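Section 6: Running the table demonstration on an open day

This is the part visitors come for! A pair of hand-held grippers, a small table and a few things from the kitchen drawer or the dressing table will keep a crowd happy all afternoon. Read Section 3 first if you have not yet paired the grippers.

Setting out

1. Choose a table with a clear floor on the side where the demonstrator will stand.
2. Lay out light, everyday objects. Cutlery, pens and make-up brushes are all good, and thin handles show off the grip beautifully.
3. Check that both grippers open and close fully before the doors open.
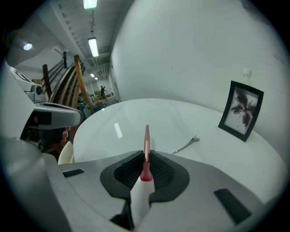

4. Start slowly. Close the fingers until they just hold the object, then lift straight up. Beginners nearly always squeeze too hard — let them, and then show them how little force it takes.
5. Keep the marker faces turned outwards and free of sleeves and fingers.

Note: A shiny table top can throw back the ceiling lights. If tracking drops out, turn the table a little or move to another spot.

Working with both hands

6. Once one hand feels natural, bring in the other. Tahira Ghauri ran this part at our Nundham open day in August and had 51 people try it, some of them twice.

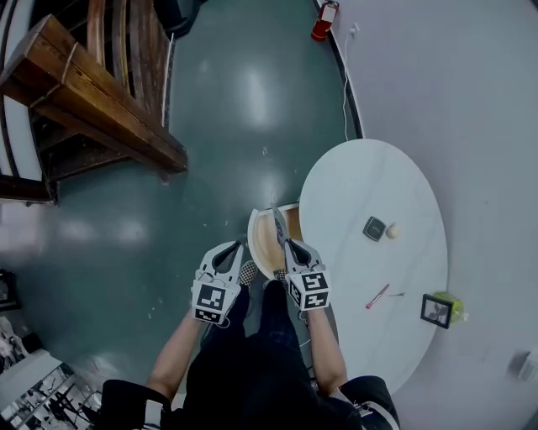 7. Ask the visitor to hold both grippers out in front, elbows loose, and move one while keeping the other still. It feels very odd for the first minute and then rather wonderful.
8. Swap hands and repeat.

Caution: Only trained demonstrators may handle blades or pointed tools. Keep visitors two paces back while these are in use.

Packing up is covered in Section 7.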